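June, 6:10 a.m.

Slept badly. Woke to the sound of the sump pump cycling, which at this time of year means the water table is still up. Went down with a flashlight and checked the float. Free travel, no sticking. The pit wall is staining higher than last year's line by the width of my thumb. Wrote the level on the tape by the stairs and went back up to make breakfast.

Main subject for today is the rain garden, or more exactly the infiltration test I have been putting off since the Godoy street drain was relined. The old clay line leaked and took a fair share of the roof water off the lot without anyone asking it to. The new liner does not leak, so the same water now stands along the back fence after every storm. The fence posts are set directly in soil and two of them are already soft at grade. I pushed a screwdriver into the worse one and it went in past the ferrule.

7:45 a.m.

Dug the first test hole at the low end, between the currant and the compost bin. Topsoil is dark and crumbly to the depth of the spade blade. Under it is a gray-brown layer that comes up in plates and holds a thumbprint. I had hoped for sand, on the strength of the old survey for the Clanmont side, which shows a sand lens crossing the block. If it crosses the block it does not cross my yard. Kept a sample from each layer in a jam jar with water and a pinch of dish soap, shaken, standing on the windowsill to settle.

Filled the hole once to presoak and let it drain. The instructions from the county extension leaflet say to do this twice in clay, so I filled it again. Scratched the sides with a fork first, because the spade leaves a polished face that sheds water and gives a false slow reading. I got this wrong the last time I tried and wasted a morning on it.

9:30 a.m.

Second hole, up by the downspout. Better. The plates start lower and there are old root channels running down through them, brown and open, from the plum that came out before I bought the place. Water goes down those channels faster than anything else on the lot. Noted it, but I do not want to size a basin on the strength of a dead plum. The channels will silt up.

Hit the edge of something hard at the north side of the hole and spent too long on it. Brick, half of one, mortar on one face. Probably from the old wash house. Set it aside with the others.

11:00 a.m.

Readings. Lower hole: the water fell 2 inches over the test period and then more or less quit. Upper hole: 5 inches over the same period and still moving when I stopped. Filled both again and repeated. Lower hole came out slower the second time, as expected. Upper hole held steady.

The conclusion for siting is plain enough. The basin goes at the upper end, close to the downspout, and the lower end gets a shallow swale that only has to move water sideways toward the street. I had drawn it the other way around all winter, with the basin at the low point, since that is where the water already goes. The leaflet warns against exactly this. A place where water already stands is a place where it does not soak in.

Redrew the plan on the back of the Pokstead seed invoice. Basin is kidney-shaped, flat bottom, berm on the downhill side only. The berm has to be keyed into the subsoil or it will slide on the plates. Overflow notch faces the swale and gets lined with the half bricks, so they will be used after all. The minimum distance from the foundation is 10 feet. I measured from the wall and also from the edge of the cellar bulkhead, which projects, and the bulkhead governs. That costs me the corner where I wanted the irises.

12:40 p.m.

Lunch on the back step: bread, the end of the cheese, cold potatoes. Read through the pages that had piled up on the kitchen table.

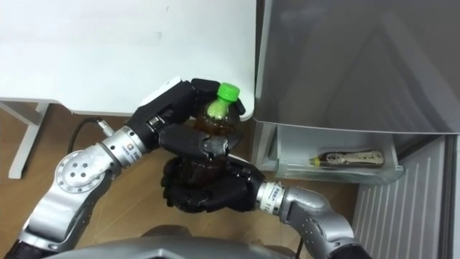
Robot hand and bottle, green cap.

Jars on the windowsill have started to separate. The lower-hole sample is still cloudy from top to bottom, with a thin band of sand on the glass. The upper-hole sample shows a thicker band and the water above it is clearing. Will mark the silt line this evening and the clay line tomorrow, if the clay has come down by then. It may take longer. Last time the jar stayed cloudy for days and I threw it out before it finished.

2:15 p.m.

Roof area. Went around with the long tape and measured the footprint under each eave, ignoring pitch, which does not matter for rain falling straight down. The back slope and half of the kitchen lean-to drain to the one downspout. The porch drains to the side and is not my problem yet. Worked out the basin area from the upper-hole rate and got a figure I could fit. Worked it out again from the slower second reading at the lower hole, for comparison, and got a basin that would take the whole lawn and part of the neighbor's driveway.

Soil amendment is the open question. Adding sand to clay in small amounts gives something close to mortar. Adding compost helps for a few seasons and then it settles and needs topping up. The honest option is to dig out the plates, break them, mix in compost and put back only part of the volume. The surplus can go into the berm. I think the quantities come out even, but I have not allowed for swelling, and dug clay takes up a good deal more room than clay in the ground.

Called the nursery about plants. They have blue flag and a rush in plugs, no swamp milkweed until later. The plugs are sold by the tray. Said I would call back. The price for two trays, plus the edging I do not need, came to 79 dollars. Without the edging it is better.

4:00 p.m.

Started a planting table on the laptop. Clikix crashed on saving and took the afternoon's entries with it, so the table is now in pencil at the back of this book. Columns are plant, wet zone or dry zone, spacing, month of bloom. Sedges in the bottom, flag along the inside edge of the slope, asters and little bluestem on the berm. The currant can stay where it is, since the swale passes uphill of it.

Filled in the lower hole and tamped it. Left the upper one open under a board with the half brick on top, because I want one more reading after real rain. The forecast has showers overnight. A bucket is a poor substitute: it pours in all at once and the hole never sees the slow rise that a storm gives it.

8:50 p.m.

Silt line marked on both jars with a grease pencil. Upper sample is mostly silt, more than I would have guessed from the feel of it. I rubbed some between my fingers again and it is smooth, slightly floury, not sticky, so the jar is right and I was wrong this morning.

Pump has run twice since supper. Checked the outlet hose where it leaves the wall – it discharges too near the bulkhead and some of that water must be coming straight back to the pit. It needs an extension to carry it past the corner. There is a length of corrugated pipe behind the shed that should fit if the coupling is not cracked.

For tomorrow: coupling, clay line, post shoes for the two bad posts. Call the utility marking line before any more digging near the street side. Sharpen the spade.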